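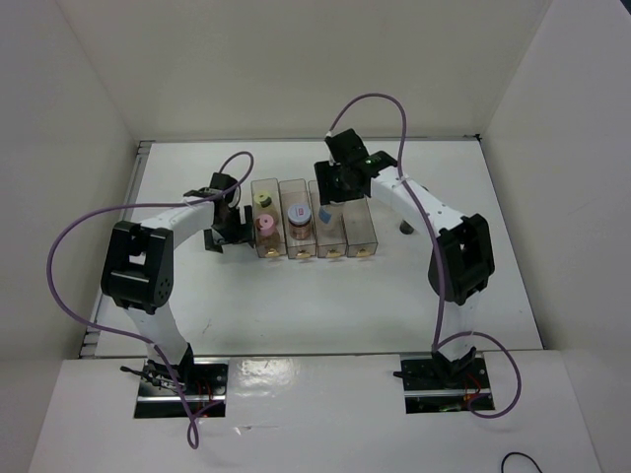 Storage tubs, and how I finally stopped losing things in them

271 shares · 18 comments

I've been sorting out the cupboard under our stairs on and off since 2007, and every July I swear it's the last time. So these are the bits that have stuck.

Go for tubs you can see through if you can. I had lovely painted ones for years and spent half my life lifting lids looking for the bike pump! If yours aren't see-through, write on the short end as well as the lid — once they're stacked, the short end is all you'll get.

Measure the shelf before you shop, and measure the tub at the rim (the base is always narrower, and that's how I ended up with two that wouldn't slide in).

Sticky label residue comes off with a dab of cooking oil left for ten minutes, then washing-up liquid and warm water. Don't use a scourer on plastic, it goes cloudy and stays cloudy.

For musty tubs, a spoonful of bicarb in an old sock, lid on, left overnight. My neighbour Griet swears by a scrunched-up newspaper instead and hers smell fine too.

Heavy things go at the bottom, obviously, but I also keep one tub half empty on purpose for whatever turns up during the week. It gets emptied on Sunday night, or Monday if there's something good on telly.

Lids that have warped will sometimes flatten out in hot tap water with a heavy book on top afterwards — dry them first or you'll ruin the book.

3 likes · Share this tip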